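Shelf unit, reading corner: books catching and shelf leaning
Status: Resolved
Opened by: Hatice Özkan
Assigned to: Bujar Berisha
Location: Kular, ground floor, reading corner

Original report

The light-brown wooden shelf unit in the reading corner has become hard to use. Books on the second shelf catch when you pull them out. The taller ones bind against the shelf above and have to be tipped forward before they come free. Two have torn at the top of the spine. The unit also moves when a book is pulled hard, and I would like that looked at first.

It was fine until we moved it in May. We took everything off before moving it and put everything back the same afternoon. Nothing has been added to that shelf, but I can't say the books went back in the same order.

Hatice

First visit

Checked the unit with the books in place. It rocks front to back by a small amount, more at the right end than the left. The second shelf is 5 mm lower at the right than at the left. Shelf pins on that side were all present and pushed in.

The carpet is part of it. The old spot was hard floor. In the new spot the back edge of the unit sits on the carpet gripper strip by the wall and the front edge sits on the pile, so the whole thing tips forward slightly. Pulled it out 55 mm from the wall to clear the strip and the rocking mostly stopped. It now needs to be fixed to the wall with a longer bracket, because the one supplied by Cirent only reaches 25 mm.

Have asked that nobody stands on the bottom shelf to reach the top until the bracket is in.

Parts: one adjustable wall bracket, ordered from Charvát. Asked for the 100 mm one.

Bujar

Second visit

Bracket arrived and is fitted. Two screws into the stud, two into the back rail of the unit. No movement at either end when pulled by hand at the top.

Took the second shelf out to look at the drop on the right. The front pin hole had been drilled twice, one hole just under the other, and someone had used the lower one. Moved the pin to the upper hole and the shelf is now level. This gave back the clearance at that end.

Tested by taking books out one at a time along the whole shelf. Most come out freely. A few at the right end were still tight, and that is down to how closely they are packed. With that many in a row the covers grip each other and two or three come forward together. Took out a hand's width of books from that end and put them on the bottom shelf for now.

The books that do worst are the ones with stiff covers and rounded corners. There is no square edge to get a fingertip behind, so people press on the face of the cover and drag, and the book comes out tilted. The travel and hotel titles are mostly like this.
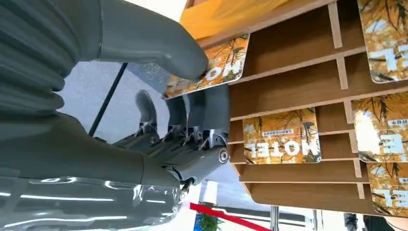
Hatice Özkan added that the tight end is also where most of the borrowing happens, and she didn't want those books kept on the bottom shelf for good. She asked if they could have the second shelf to themselves, with the atlases going down instead. She also wanted to know whether the torn spines should go back out before they are mended.

Reply to the above: yes to moving the atlases down. They are heavy and better low anyway. The unit is 700 mm wide inside, so leave a gap of two fingers at one end of each row and put a bookend there to stop the row from leaning into it. On the torn spines, keep them off the shelf until they are taped. A loose flap will catch on the next book and tear further.

Follow-up

Atlases are on the bottom shelf. Second shelf rearranged with the gap at the left, bookend in place. The torn ones have been taped and will go back tomorrow.

One thing still open. The bookend slides on the wood when somebody pushes the row along. Is there something that can go under it?
Hatice

Put a strip of the thin rubber matting under it, the same as we used for the Ciron display racks. There is a part roll in the store cupboard, top left. Cut it a little smaller than the base so it doesn't show.
Bujar

Done, and it holds. The shelf pins on the other shelves were checked at the same time and none of them were in a lower hole. Please close.
Hatice

Closed. Bracket screws to be checked for tightness at the next general round.

Contact the building desk | © Kular | Back to top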